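Prurside Notes
Filed under: Drinks, Kitchen Failures, Things I Did Instead of Laundry

The milk tea problem

I have been trying to quit the milk tea place since April. It's a four-minute walk from my door, it knows my order, and it would like me to download an app. Every time I go in I tell myself that tea is leaves and water and that milk is in my refrigerator already, and then I hand over my card like everybody else in line.

So on Wednesday I decided to make it at home. I'd like to say I went in with low expectations, but I had bought a special strainer.

The plan came from Annick Gagnon, who has been making her own for years and sent me instructions in a text message with no punctuation. Brew it black and much too strong. Let it get cold. Keep it in a bottle in the fridge and pour out a little whenever you want a cup, then top up with milk and syrup. The word she used was concentrate. I have since learned that her idea of much too strong and mine are separated by a wide body of water.

First batch: six tea bags, a small saucepan, left to steep while I answered one email. The email turned into eleven. What I poured off could have been used to stain a deck. I added milk, and it went the color of a manila envelope and tasted like licking one.

Second batch: loose leaves from the tin of Gulus Breakfast that my aunt gave me, timed properly with the timer on the stove. Better. Thin, though. You could have told me it was warm milk that had once been introduced to a tea bag at a party and I'd have believed you.

Third batch: same leaves, twice as many, five minutes, one spoonful of brown sugar stirred in while hot. I strained it (special strainer!) and let it sit until I stopped checking on it.

I am calling the third one the winner, on the grounds that I had run out of leaves.

Then there's the pouring, where I have opinions. A little goes in first, just enough to cover the bottom, and you taste it plain before you drown it. If you can't stand it plain, more milk won't save you. It'll only give you a bigger cup of something you can't stand.
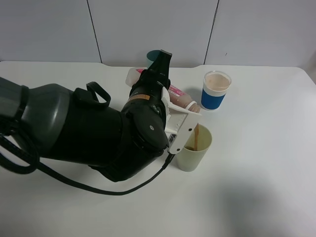 A little brown in the bottom of the cup to start. Restraint!

I use plastic cups for all of this, and I know how that sounds. I own mugs. I own a set of four glasses from Gavetti with a nice heavy base, of which there are three. But with plastic I can make several versions and set them next to each other without worrying about my elbows, and my elbows have a record.

The cup with the blue sleeve is the one to beat. Milk tea should look like that: pale, cloudy, closer to beige than brown. I kept it within sight while I worked, the way some people tape a photo of a swimsuit model to the refrigerator, and I found it about as helpful.

Getting the color right is easier than getting the taste right, by the way. Any fool can hit beige. I hit beige four times in a row. One of them was beige with a faint flavor of saucepan, and I drank that one standing over the sink, thinking about the app.

Some notes, mostly to myself:

Milk goes in after the tea. I tried the other way and couldn't tell when to stop.

Whole milk. I had a carton of oat milk that claimed to be for baristas. I am not a barista and it knew.

Syrup, never dry sugar, once the tea is cold. Dry sugar goes to the bottom and waits for you there, and your last sip is sand.

Don't lose the cap to the bottle. Uldis Eglītis once lent me a funnel and a lecture on this exact subject, and I kept the funnel.

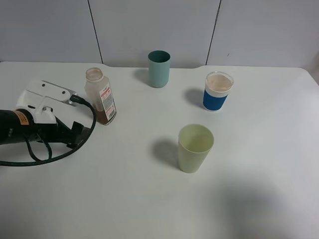
Bottle, teal cup, blue sleeve. The teal one is still waiting for its turn.

I'd like to report that I've saved money. I did the math on the back of the receipt for the strainer, and I'll break even after 60 cups, assuming I never go back to the shop and also assuming the strainer doesn't rust, which the reviews suggest it will. This leaves out the first two batches, the leaves, the syrup, the Barbu brown sugar in the resealable bag that doesn't reseal, and my time, which I have decided is worth nothing on Wednesdays.

Does it taste like the shop's? No. It tastes like tea with milk in it, a drink I've had access to my entire life. But it's cold and it's sweet, and I can have it in my socks. I'll try a smoked tea next, or maybe a roasted one, if I can find a bag that doesn't cost more than the strainer did.

I went to the shop on Thursday. They have a new cheese foam. I'm not made of stone.

3 comments

Kinga Oláh
Steep it cold overnight! No bitterness at all, and you can go to bed instead of hovering. I use a big jar and forget about it until lunch.

Arsalan Memon
Condensed milk. I read the entire post waiting for condensed milk. You did all that work with regular milk and syrup and then wondered why the shop's was better.

Chinyere Adeleke
which strainer was it, mine rusted too

Search this blog
Type and hit enter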